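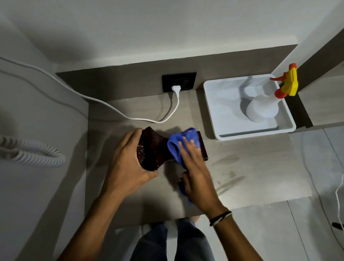

Housekeeping Skills, session 2: wiping down and polishing small hard objects
Handout, N. Engelhardt, 28/03/2019
Room 317

Notes only, we went fast at the end so fill in your own gaps.

Cover today: glossy ornaments, vases, candle holders, anything with a waist. Flat things were last session. Fabric shades NOT today, see January handout.

Before you start
Clear a bit of worktop. Doesn't need to be big, elbow room either side. Check for flexes first. Anything plugged in at the back, move the lead off the bit you're working on or work in front of it. Spray bottle back in its tray between goes, not on the bare worktop. Trays catch drips.
Rings and chunky bracelets off if the piece is soft or gilded. Thin cord ones are fine, your call.

Cloth
Microfibre, crumpled up in the hand. Folded into a neat square is for glass and tables. Crumpled gets round a curve better. Let the spare bit hang, don't keep stopping to tuck it in.
Spray the cloth, never the object. Two goes of the trigger is plenty.
Change cloth when it drags.

Holding
One hand holds, one hand wipes. Hold one half, wipe the other, then swap ends. The hourglass sort is easy to keep hold of as your fingers sit in against the flare. Straight-sided ones slip, keep those low over the worktop.
Low over the worktop anyway. Not over floor tiles!! (Hunt Street job, we all remember.)

Order
Ends first, then the narrow part, then ends again lightly. Most of the muck sits where it pinches in. Turn the object, not your wrist.
Speckled finishes: you cant see smears straight on. Tip it to the light and look along it. Dark reds and browns are the worst for this, finger marks show up after you've put it down and walked off.
Rims last, with a clean corner.

Products
Brundik spray for general use, the dilute one. Jorkex is for metal only, it will dull a gloss finish. If in doubt plain water, and test underneath.
Dilution for the refill bottles: 25 ml to a litre. Label it.

Practical
35 minutes, in pairs, swap halfway. Dinurville group bring there own cloths next time please, we ran short.

To hand in: one page on a piece you've cleaned at home. What it was, what you used, what you'd do differently. Pencil is fine. Questions to Nele.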